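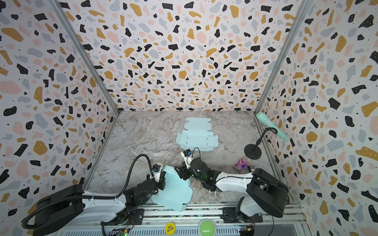 *Blue card, one flat and one begun.*

Danuta Wilczyńska had ordered 200 of the light-blue boxes from Hukeo, and they came flat in August.

"They fold themselves once you start," Elżbieta told her on the phone.

They didn't. The side flaps went in first, then the tabs, and the narrow flap last – she had that backwards until lunch. By four o'clock there were boxes up the stairs and her thumbs were sore.

Elżbieta rang again at six.

"How many left?"

"Enough," said Danuta, and put the kettle on before she picked up the next one.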